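Tips for looking after slips, tickets and winnings at home

Quick page this, been meaning to write it since March. All the stuff I do with lottery tickets, scratchcards, fruit machine money. Kitchen table stuff. Use what you like.

**Keep the ticket flat.** Thermal paper goes black if it gets warm. So not on the fridge door next to the oven, not on the windowsill, not under a mug. I lost the numbers off a Pomwood Draw ticket that way — £40, gone. They wouldn't pay on it. Now mine go in an old biscuit tin, top shelf of the larder.

**No sticky tape.** Lifts the print clean off. Paper clip, or a plain envelope. Plastic wallets are worse than you'd think, some of them fade the ink in a few weeks.

**Sign the back.** Biro, not felt tip, felt tip comes through. Do it at the shop counter before it goes in your pocket.

**Photograph both sides.** Takes ten seconds. Won't get you paid on its own but it gives you something to argue with.

**Scratchcards.** Edge of a coin makes a mess of the code box. Use an old plastic card, do it over newspaper, tip the grey bits in the bin. They stick to a damp cloth and then they're on everything. Carpet too. Hoover first, then a dry brush.

**Wet ticket?** Don't rub and don't use a hairdryer. Lay it between two sheets of kitchen roll, heavy book on top, leave overnight. Change the paper in the morning if its still damp.

**Check pockets before the wash.** Every time. Toshio Ueda two doors down put a Clulton Bingo voucher through on a cotton cycle and got back a grey lump. It was for £308. He rang them, they looked up the serial from his email, took six weeks but he had it in the end. Buy online if you're a pocket person.

**Coins from the machines.** Filthy. Warm water, washing up liquid, old sieve, rinse, tea towel. Then bag them by type before you go to the bank, they won't take them mixed. I did a whole sweet jar last time and it came to £817, more than two years of it mind.

**Write down what you spend.** Notebook in the cutlery drawer. Money out on the left, money back on the right. Mine said £2,230 out for the year and I had to sit down. Cut it by half the next month. If the left side keeps growing, stop and talk to someone.

**Anything big, don't post it.** Take it in yourself, or ring first and ask for a claim form. Keep a copy of the from, and get the name of whoever you spoke to.

**Syndicates.** One page, everyone's name, what they put in, signed. Stick it inside a cupboard door and give everyone a copy. Saves rows later. 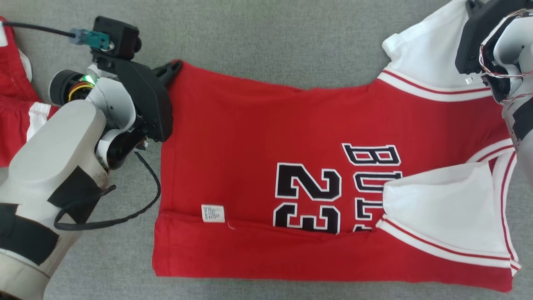 Oh and change the page when someone drops out, don't just cross them off. Old page in the tin with the tickets, new one on the door. Everybody signs again, even the ones who moan.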